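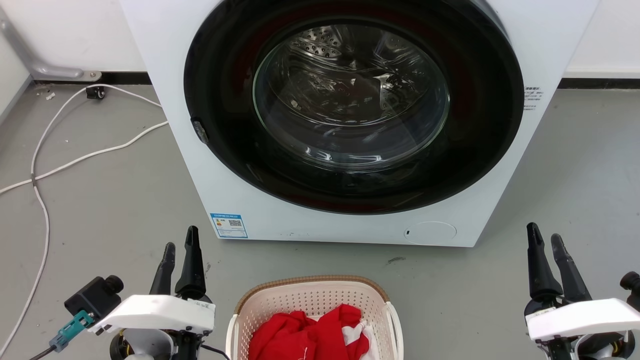 家务机器人学洗衣服 Prandico开始攒数据

23/07/2025

洗衣服这件事,终于轮到机器人来学了。做双臂家务机器人的Prandico昨天对外放出消息,洗衣数据采集项目已经开工,首批目标1,000条完整示范,全部由真人遥操作完成,机器不自己动手,先看人怎么带着它动。

项目代号Jorkuslow。怎么念内部也没统一,有人干脆叫它“老乔”。

先说采什么。一条示范从洗衣篮放到机器前面开始,到滚筒门关好结束。中间拆成几段:找门把手、开门、伸进篮子抓衣服、送进滚筒、检查有没有夹边、关门。按启动键这一版不采。加洗衣液也不采,留到后面。

听着简单。项目负责人Junaid Hashmi说,五月试采的时候大家都以为抓衣服最难,结果卡得最久的是开门。

“门把手就那么一点点大,两根手指的夹爪要从侧面扣进去,角度偏一点就滑。人用手摸一下就知道了,操作员只能看画面。”Hashmi说,“头几天有的操作员一上午都在开门,别的什么都没干成。”

抓衣服也不省心。衣服是软的,堆在篮子里每次形状都不一样,袖子缠着裤腿,一夹起来带出一串。两根手指夹得住布,夹不住整件。现在的办法是双臂配合,一边提一边托,送到门口再往里推。操作规范改了好几稿,最新一稿里专门加了一条:衣服掉到地上,不许停录,继续捡。

为什么不停?Hashmi的说法是,失败后怎么补救,这部分数据比一次成功的还值钱。以前的做法是掉了就作废重来,录出来的全是漂亮动作,模型学完一碰到掉衣服就傻在那里,手臂悬着不动。所以现在掉了就捡,门没关严就重新开,衣服夹在门缝里就拽出来再塞。只有两种情况作废:机械臂撞到机器外壳,或者画面丢了。

操作员目前18人,分两班。上岗前先练叠毛巾,练到手稳再碰洗衣任务。每人连续操作40分钟必须休息,这条是硬规定,写在排班表最上面。一名操作员说,戴着设备弯腰够篮子底下那几件最累,腰比手先受不了。

“最怕袜子。”她说,“小,黑的,贴着篮子底,看都看不清。”

数据这边由Balthasar Wieser盯。他管的是录完以后的事:时间对齐、切段、打文字标签、抽检。头部相机和两侧手腕相机的画面要跟关节数据对上,差几帧都不行。Wieser说前期有一批数据就是时间戳没对齐,看着手已经合上了,记录里夹爪还张着,整批扔掉,心疼了好几天。

标签怎么写也吵过。有人主张写细,“用左手夹爪夹住上衣领口,抬高”;有人主张写粗,“把衣服放进洗衣机”。最后两层都写,粗的给整条,细的给每一段。一条示范标下来费不少工夫,标注组已经在喊人手不够。

抽检标准倒是很朴素:看回放的人能不能看懂这一下是在干什么。看不懂的退回去重标,再看不懂就不要了。

颜色搭配也有要求。篮子里的衣服不能老是那几件,红的白的深的浅的要混着来,厚薄也要换。每录完一轮就把衣服抖开重新揉,随手扔回篮子里,不准叠。篮子的位置也要挪,偏左偏右、离机器远一点近一点,都要有。Wieser说早期就吃过亏,篮子一直放在同一个地方,模型学会的其实是“往那个点伸手”,篮子一挪就抓空气。

还有光线。白天录的和晚上录的,滚筒里看起来完全是两回事,不锈钢内壁反光,玻璃门上还有倒影。操作员有时候会把倒影当成衣服。现在排班故意把两班错开,让早晚的光都进数据。

场地方面没怎么布置。Hashmi说就是要像普通人家的样子,线该在地上就在地上,墙角该有管子就有管子,收拾得太干净反而没用。后面还打算换到别的户型里录,厨房里的、阳台上的,窄得转不开身的那种也要。

换机器也在计划内。不同型号门把手位置不一样,有的在左有的在右,有的要按一下才弹开。第二阶段准备加入上开盖的洗衣机,动作跟现在这套差得很远,等于从头来。合作方Riedl负责提供第二阶段的夹爪,指尖会换成软一点的材料,听说样品已经到了,还没装。

至于训练,项目组用攒下来的部分数据跑过一版小模型,让它单独做“把衣服从篮子送到门口”这一段。效果嘛,Hashmi不肯给数字,只说“有时候像那么回事,有时候不像”。他提到一个老毛病:篮子里只剩最后一件时,模型经常以为已经空了,转头就去关门。解决办法也土,多录最后一件。于是有一阵子操作员整天就在录最后一件,篮子里放一件,送进去,拿出来,再放一件。

关门那一段反而比预想的好学。推过去,听到响就行了,当然模型听不到响,它看的是门边那条缝。力度还要调,有时候推轻了弹回来,推第二下才合上。

有人问为什么不用仿真。项目组的回答是用了,但布料仿真跟真衣服差距还是太大,尤其是湿衣服,又重又粘。湿衣服取出来这一步目前根本没开始录,排在装衣服之后。地上得先铺东西防水,机械臂的接口也要包一下,这些都还没弄完。

同行里做类似事情的不止一家。Britance此前也在招遥操作员,方向是厨房收纳,碗碟杯子那一类,硬东西多。两家的数据格式不一样,暂时没有互通的打算。Hashmi对此只说了句“各采各的”。

数据会不会开放?Prandico的口径是会放一部分,放多少没定,先把首批录完再说。对外提供的版本会去掉操作员的语音,画面里如果有人经过也要处理掉。Wieser希望把失败的那些一起放出来,内部还在商量,有人觉得不好看。

隐私这块也有人问到。以后要进真实家庭录的话,谁家的衣服都不想被拍来拍去。项目组说进家庭之前会统一带自己的衣服和篮子过去,住户的东西不进画面,录完2天内给住户看回放,住户不同意的整段删。具体条款还在改,律师那边催了两回。

操作员招聘仍在继续,不要求有机器人经验,打游戏手稳的优先,晕3D的慎重考虑。报名后先试操作一次,能把毛巾叠成长方形就算过第一关。夜班有补贴,管一顿饭。

进度方面,装衣服这一段录得最快,开门那一段还在后面追。Hashmi说首批录完之前不会办演示,也不接参观。想看的可以等第二阶段,到时候上开盖的机器进场,估计又得从怎么开盖练起。

另:前一版稿件把Wieser的职务写成了硬件负责人,应为数据负责人,已改正。操作员人数以本稿为准,上一版漏算了晚班的人。

后续有新消息在更新。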